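The robot that didn't stop

I went to the Fotow open day expecting to be bored. I have sat through enough automation pitches to know how they go: a cage, a cheerful engineer, a part moving from one tray to another, then coffee. Fotow's pitch is that an arm can service old desktop PCs, memory and cards and drives, with a person needed only for the odd awkward cable. My employer, Hutsuliak, refurbishes office machines and was thinking about leasing a cell, so I was sent along to be the difficult one in the room.

The work itself is at least real work, on ordinary computers with ordinary mess inside.

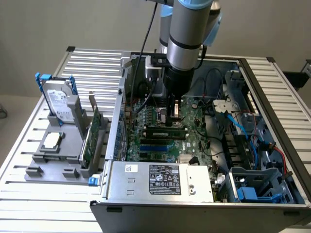
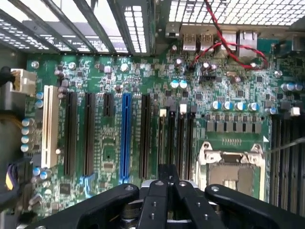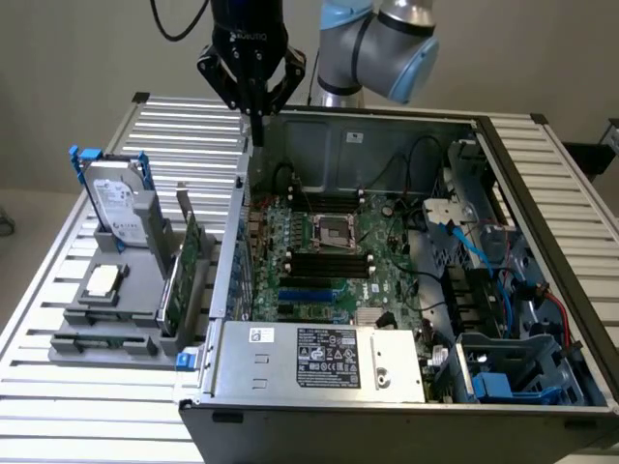

On the third run of the afternoon the arm was told to seat a memory module, and the module wasn't square to the slot. A person feels that right away and backs off. The arm pushed. The board bowed, you could hear it creak from where I stood, and the arm kept going for a good second more before the software reported "insertion complete." Complete! One of the latches had snapped and the module was sticking up at one end like a bad tooth.

Bohdan Kobzar, who was running the session, hit the stop button, and to his credit he didn't pretend it was part of the show. He pulled up the settings on the big screen. The force limit for that step had been raised in April, after too many modules were left half seated and the customer complained. Somebody turned the number up, the complaints went away, and the number stayed up. The check that was supposed to catch a crooked module only looked at how far down the gripper had traveled. If the board bends, the gripper travels plenty.

I asked how many times that step had run with the higher limit. 1,741 times, according to the log. I asked how many of those boards had been looked at afterward for cracks. He said he'd have to find out. I take that as none until I see a list.

What bothers me most is the word "collaborative," which came up on nearly every slide. It was used to mean you can skip the fence. Whether you can depends on the forces, the speed and whatever is in the gripper, and here was a site where a force setting had been changed five months back with no second signature. Their change sheet has 13 boxes on it and I saw 3 filled in. Would I let our bench staff reach into a case next to that arm? No.

Khrystyna-Mariia Hladun from Pernar, who sold them the integration, told me a firmware update would fix it. Maybe. I'd sooner have a lower limit, a check of the module's height at both ends, and a rule that changing a force number means redoing the risk assessment. None of that needs an update. It could be done by Thursday.

We haven't signed. My note to the boss says ask again once they can show me the boards.

Comments

gantry_pete: We had the same thing at Endis with a press-fit connector. Position looked perfect every time. Half the boards had hairline cracks and we only found out when they came back.

Marlo: Bit harsh? People snap latches by hand too. I've done it twice this year.

Author reply: Sure, and I bet you didn't log it as complete.

R. Tiller: Did they ever send you the list?

Author reply: Not yet. I've asked twice.

Contact | © 2019 | Back to top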